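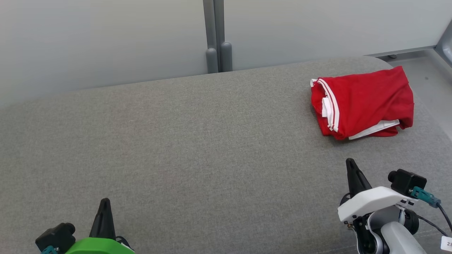
## Scope

This card sets out handling rules for the Helteo garment set, collected at the Brimwood site with two-arm stations. It covers 919 episodes of folding and flattening sportswear on upholstered surfaces. Sites that contribute data under the Inik agreement must follow it in full.

## Before an episode

- Both arms start clear of the cloth.
- Cables must not pass under a garment.
- Station staff stay outside the marked reach zone while the arms are powered.

## During an episode

Grasps are made at hems, sleeve ends and corners. Printed areas are not to be pinched, as repeated pressure damages the lettering. A jersey may be held by both grippers at once, one at the hem and one at a sleeve, provided that the pull stays light.
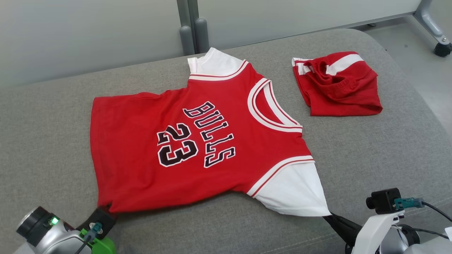

## Records and review

Each episode keeps its head and wrist views together -- a missing view means the episode is withheld. Two reviewers check every batch of 30. Wrist views often take in ceilings, windows and neighboring rooms, and these areas must be checked for people and private papers before release. Review notes are stored in the Sembiring log. 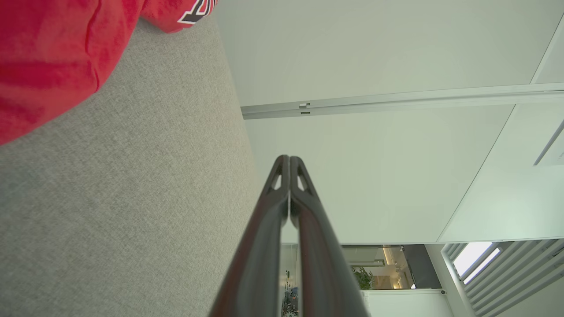
**What happens when a reviewer finds a person in a wrist view?**

The whole episode is withdrawn from the release and reported to the site within five working days. It may be returned only after both reviewers approve an edited copy.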